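Pelura opens hire of Storkov two-arm wrapping bench

Pelura has opened bookings for the Storkov bench, a two-arm tabletop robot cell configured for wrapping and tying work, with hire priced at $1,553 a month. Delivery to metropolitan addresses in Victoria and South Australia begins in April. Regional customers will be quoted freight separately.

The bench is aimed at training colleges, packaging departments and small fulfilment businesses that want to try automation on soft materials before committing to a production line. Pelura already hires out single-arm benches for sorting and machine tending. Storkov is its first product in which both arms have to work on the same object.

The standard configuration has two arms on a shared rail along the front edge of the work surface. The surface is enclosed by panels at the back and both sides and left open at the front, where the operator stands. Each arm carries a two-finger gripper. Control is by teleoperation, by replay of a recorded motion, or by a learned policy supplied through Dratasetti, the data and training service Pelura bundles with the hire.

Bouquet wrapping is the lead task in the first release. Pelura says it was picked ahead of carton folding for the range of materials in one job: stiff plastic stems, flexible petals, thin sheet and ribbon. Artificial flowers are used throughout so that the same bunch can be handled repeatedly, and the stems are supplied cut.

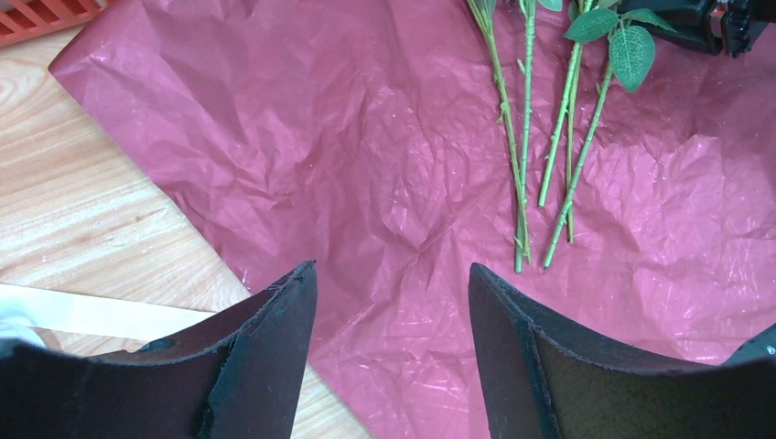 Sheet material accounts for most of the difficulty in the task. A paper edge lying flat gives the fingers very little to close on, and a crease left by one attempt changes where the edge will sit at the next. The Storkov fingers come in straight down or at a shallow angle, and the software chooses between the two from the wrist view. Where it cannot find an edge it stops and asks the operator to make the first grip by hand control, then resumes from that point.

The task pack breaks the job into 9 stages, running from placing the sheet to setting the finished bunch down. Each stage can be run, recorded or skipped on its own. A college teaching only grasp selection, for instance, can loop the first few stages and leave out the ribbon altogether.

What is in the hire

The monthly charge covers the bench, both arms, the grippers, wrist and overhead cameras, a control computer, two leader handles for teleoperation and one set of consumables. The consumables set contains artificial stems, wrapping sheets in several colours and ribbon. Replacement sets can be ordered from Pelura or made up by the customer from ordinary florist's stock, provided the sheet size in the manual is followed.

Also included is an allowance of 100 recorded episodes a month through Dratasetti. An episode is one run of the task from start to finish, stored with all camera views, joint positions and gripper openings. Episodes beyond the allowance can be kept on the control computer at no charge but will not be processed into training sets unless the customer buys a further block. Unused allowance does not carry over.

Insurance is the customer's responsibility. So is the table or stand under the bench, which has to be level and rated for the load given in the data sheet. Pelura's installer will refuse to commission a bench on a stand with castors, locked or unlocked.

Processing and labelling

Dratasetti takes the recordings, trims idle time from each end, checks the camera streams against each other and marks where one stage gives way to the next. Labels are returned in an open format and the customer keeps ownership of the recordings. Pelura asks for permission to use them in its own base policy, and the hire agreement has a tick box for this. Leaving it unticked does not change the price.

Turnaround on a processed batch is quoted as the next working day for uploads completed by 4 pm. A batch sent on a Saturday is treated as a Monday upload. Customers without a suitable connection can post a drive, in which case the clock starts when it is logged in.

Failed runs are accepted and count towards the allowance. Pelura recommends sending them in, particularly those where the operator recovered a dropped sheet or a slipped ribbon, and the labelling scheme has a separate tag for recovery movements. Runs in which an operator's hand enters the work area are rejected automatically and returned unprocessed. Those do not count.
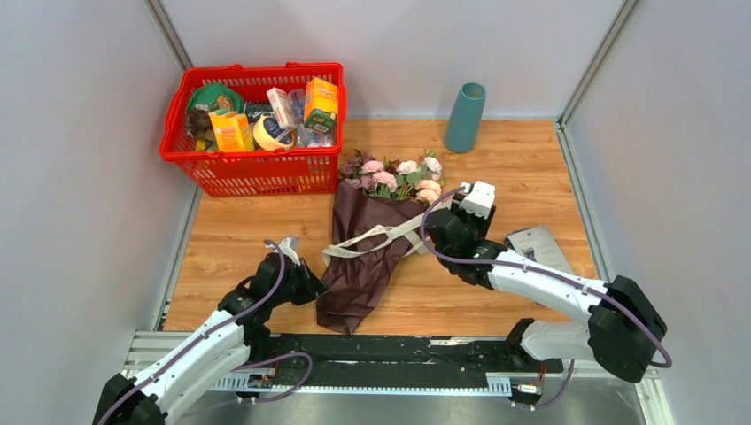
The Storkov bench with a bouquet in dark brown paper, a white ribbon across it and a gripper on either side.

Ribbon handling remains the least developed part of the package. The release notes describe it as operator-led, meaning that the learned policy will bring the ribbon to the bunch and lay it across the wrap, but will not attempt a knot or bow without a person on the leader handles. An update that adds a simple overhand tie is listed as planned, with no month attached.

The notes are also plain about lighting. Glossy wrap under strong overhead light produces highlights that the edge finder can mistake for folds, and customers are advised to fit diffusers or use a matte sheet until they have recorded enough of their own data. Clear cellophane is not supported at all. Kraft paper, tissue and coated coloured wrap are listed as supported, with tissue marked for teleoperation only.

Early use at Stoyanova

Stoyanova, a packaging training centre in Geelong, has had a pre-release bench in its workshop and will move to the commercial hire terms when bookings begin. The centre runs it as one station in a short course on automated handling. Trainees record a set of episodes by hand control, send them for processing and then compare the resulting policy with the one supplied.

In feedback published with the launch, the centre reports that setup was straightforward but that recalibration after the rail was knocked took longer than the manual suggests. It recommends a barrier or a marked floor line in front of the bench where trainees walk past. It also found that most of its wasted recordings came from sheets placed outside the marked start area - a fault of preparation that the software did not flag until the run was over.

Pelura has since added a check at the start of each run. The overhead camera now compares the position of the sheet with a stored reference and shows a warning if the two disagree. The operator can dismiss the warning, and the dismissal is written to the episode record.

Stoyanova's other request, for gripper fingers that can be changed without tools, has not been taken up in this release. Fingers are held by screws and a change has to be followed by a short calibration routine. Spare fingers are stocked, and a worn pair can be swapped under the hire agreement once a quarter without charge.

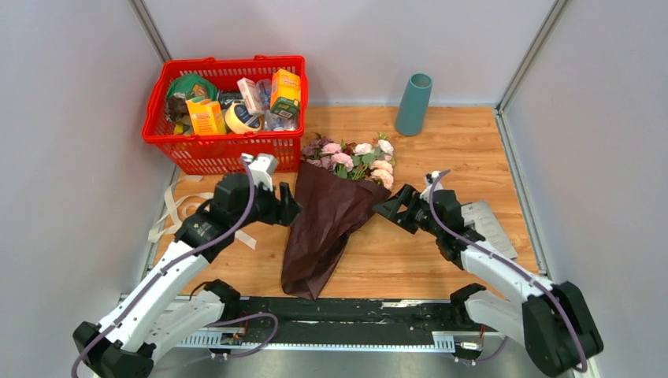 Arm placement was revised between the pre-release unit and the hire version. Both bases now sit further out along the rail, leaving a wider clear span in front of the operator and reducing the number of poses in which one forearm blocks the other. The software still treats the middle of the table as shared space: one arm is given priority at a time, and the other holds its position or backs off until the first has cleared. In stages that need both grippers on the sheet together, the limit is relaxed and speed is reduced for both arms.

Maximum speed in teleoperation is capped by default. The cap can be raised in the administrator menu, which requires a key issued to a named supervisor at the hiring organisation. An emergency stop is fitted at the front and a second can be wired to the customer's own circuit. Pelura supplies a risk assessment template but states that it does not replace one done on site.

Customers should allow for noise from the computer fans, which is noticeable in a small room, and for a dedicated power outlet. The bench should not share a circuit with heat sealers or shrink tunnels. Dust is listed as a concern only for the rail, which has to be wiped down after each day's use and must not be greased.

Terms and availability

The minimum hire is 2 months, after which it rolls month to month with written notice to end. Installation and one training session on site are included for metropolitan customers. A second session can be booked at the daily rate, or staff can attend an open session at Stoyanova when places are available.

Outright purchase is not offered at present. Pelura says it will review that once the first group of hire units has been returned and inspected for wear, with particular attention to cable runs and gripper pads.

Customers who already hire a Pelura single-arm bench can transfer their remaining term to a Storkov unit and pay the difference. Existing recordings stay accessible through Dratasetti, but single-arm episodes cannot be used to train the two-arm wrapping policy and will be kept in a separate library.

Bookings are taken through the Pelura hire desk. The data sheet, the release notes and a sample set of processed episodes can be requested from the same desk without placing a booking.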